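Speaker notes - Buying a used pickup for farm and trade work
Drovport Motor Club, evening talk, 28 Aug 2024
Speaker: Anežka Polák

Slides 1 to 4 stay up while people find seats. Start when the door is shut.

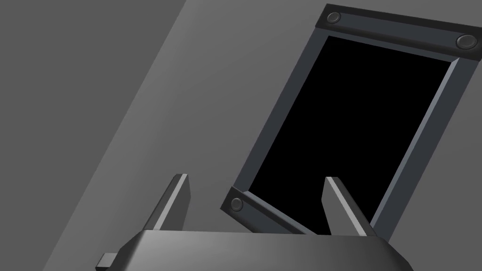
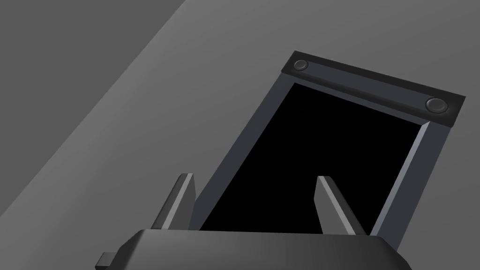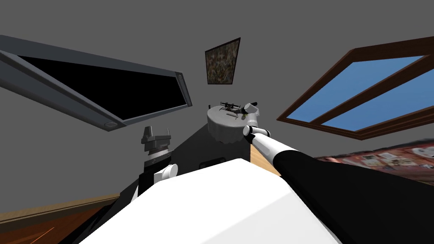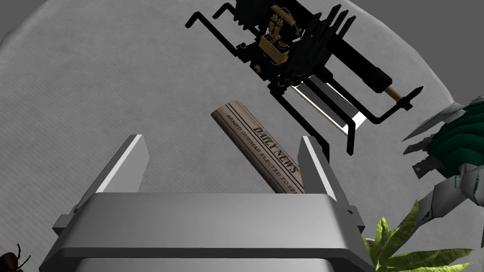
Opening slides, computer renderings.

Slide 5 - Who I am
I ran the workshop at Urbańczyk for 14 years. Mostly light trucks, a few vans. I don't sell vehicles and I have no stake in any make. Say this early, someone always asks.

Slide 6 - What the talk covers
Used pickups, gas and diesel, two-wheel and four-wheel drive. Not heavy trucks. Not electric, I haven't worked on enough of them. Questions at the end, but stop me if a word isn't clear.

Slide 7 - Start with the load
Ask the room: what is the heaviest thing you carry in a normal week? Most people buy for the one big job a year and pay for it at the pump the rest of the time.
Payload means everything in the truck, including people and the toolbox. Read it off the sticker in the driver's door opening. The same model can differ a lot between cab styles.
Example: sticker says 2,256 pounds. Two adults, a full toolbox and a bed cover come to 877. Subtract on the board. That leaves 1,379 for cargo.
Trailer tongue weight comes out of the same number. Repeat this one.

Slide 8 - Frame and rust
Take a flashlight and something to kneel on. Look at the frame behind the rear wheels, around the spring hangers, and above the spare tire. Surface rust is normal on an older truck. Flakes that come away in layers are a different matter.
Fresh black undercoating on an old truck - ask when it was done and what was under it.
Check the brake lines while you are down there. They are cheap parts, but the labor adds up.

Slide 9 - Four-wheel drive
Make sure it engages. Try high and low range on gravel or grass, not dry pavement. Listen for grinding, and watch that the dash light comes on and goes off again.
A truck that has sat in two-wheel drive for years may have a stuck actuator. Gerasimos Panagiotou had one of these in February, a clean truck from Ukley with low miles. It took him most of a day to free it up.
Have the transfer case fluid checked. Few owners change it.

Slide 10 - Signs of hard towing
Worn hitch ball mount, scraped bumper, extra wiring under the bed. None of this rules a truck out. Ask what it pulled and how far.
Smell the transmission fluid if there is a dipstick. Burnt smell, walk away or get a price for a rebuild first.
Look at the rear tires. Uneven wear across the back axle may mean it carried too much weight for a long time.

Slide 11 - The test drive
Start it cold. Get there before the seller has warmed it up if you can. Drive at town speed and at highway speed, with the radio off. Brake firmly once from 50 on an empty road. Turn full lock both ways in a parking lot and listen to the front end.
Allow half an hour. If the seller only wants to go around the block, that tells you something.

Slide 12 - Paperwork
Match the VIN on the dash, the door and the title. Service receipts are worth more than a stamped book. Check open recalls before you go to see it, the lookup is free.

Slide 13 - Price
Skip if short on time.
I keep back 8 percent of the purchase price for the first year: fluids, filters, a battery, usually one surprise. Tires are on top of that.

Slide 14 - Questions
Likely ones: lift kits (I don't advise buying someone else's), diesel for short trips (no, the filter clogs), bed liners (look under a drop-in liner for rust).
The checklist is on the table by the door. The club is running the Tirnby trail day again, sign-up sheet is next to it.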